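Glue test notebook, Karstead bench
03/03/2020
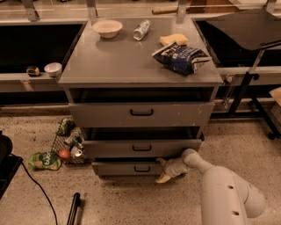
Second go at the hide glue today, and I'm so much happier with it! Soaked the granules overnight, then kept the pot just warm (Godfrey Mbwambo swears mine ran too hot last time, and okay, he was right). Mixed 10 parts glue to 20 of water, brushed it on the maple offcuts, clamped them and left them alone for once. If you want to try a batch, the shallow white bowl is the one for soaking, back corner of the gray cabinet, and the yellow sponge on the other side is fine for squeeze-out. Top drawer's out a little, brushes are in there.

Joint 2 had a starved patch near one end, so I'm calling that a clamp problem and redoing it. The rest looked lovely, nice even line all the way down.

Birutė wants a pair for the Flirnar chair repair, so I'll cut more maple. Still need to ask Graham if the December batch of granules was the same grade - the label's gone.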